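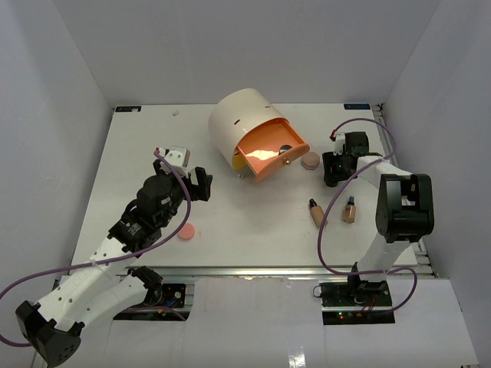 Home | Forums | Beauty and Skin | Search | Log in

Foundation past its date – bin it or use it up?
Reading time: 2 minutes

prostport_jan
2025-06-10
Cleared out the bathroom cabinet and found 4 bottles of liquid foundation, two hardly touched. The little jar symbol says 12M and I opened them long before that. They smell fine. Would you keep going?

Marmont52
Bin them. I had a rash along my jaw one September from an old bottle and it took weeks to settle.

adi_s
Depends how it's been kept. Pump bottles last better than open necks because your fingers don't go in. If it has split and won't mix back after a shake, it's had it.

Marmont52
Smell tells you very little though. Mine smelled normal.

adi_s
Fair enough, but the date is a guide. I've gone a few months over on powder and had no bother. Liquid I'm stricter with – and mascara goes after three months whatever it looks like.

Rundomdale_Lou
Are you washing your sponges? I'd blame those before the foundation. Mine get soap and warm water every few days and dry on the windowsill, never in a closed bag.

prostport_jan
Not as often as that. I'll bin the two oldest and get new sponges. Can the glass go in recycling with some left in?

Rundomdale_Lou
Our council wants them empty and rinsed. Wipe it out with kitchen roll first, don't pour it down the sink.

Contact us | © Rundomdale Forums | Back to top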